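Naltorham College of Design
Materials and Surfaces I: Notes for Unit 4
29 Oct 2018

Color and Surface in Small Household Objects

This unit considers how the surface of an object affects the color we see. Students should read the Petrauskas handout before the session and bring a written comparison of 500 to 700 words. The comparison should treat hard and soft objects placed on a common pale ground. 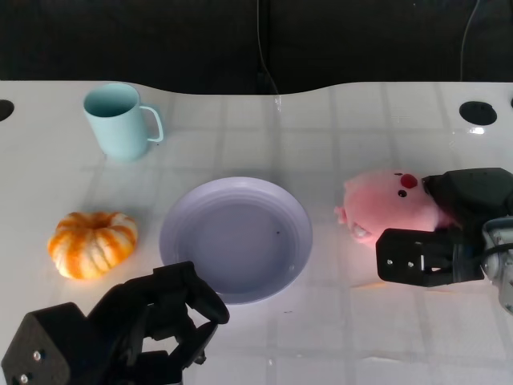 A glossy ground returns light to the objects that stand on it. Smooth wares show this most clearly, as their highlights and shadows have soft but readable limits. Ribbed forms divide the light into bands, and any color set in the grooves will look deeper than the same color on a raised part.

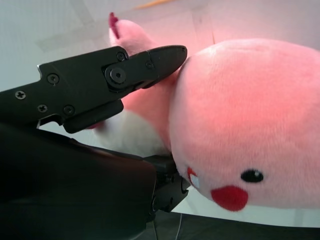
Pile fabrics require separate treatment. The short fibers scatter light, and a single dye may therefore appear as several tones. On the pink plush toy, the upper part of the head looks brighter and more saturated than the lower part, and the pile has a fine mottled texture. Students should record such differences before naming a color.

Written work is graded out of 100. Late submissions are accepted until the first session in January.

© Volum Course Materials. Contact the Pimier Office. Back to top

This site uses cookies. Accept | Settings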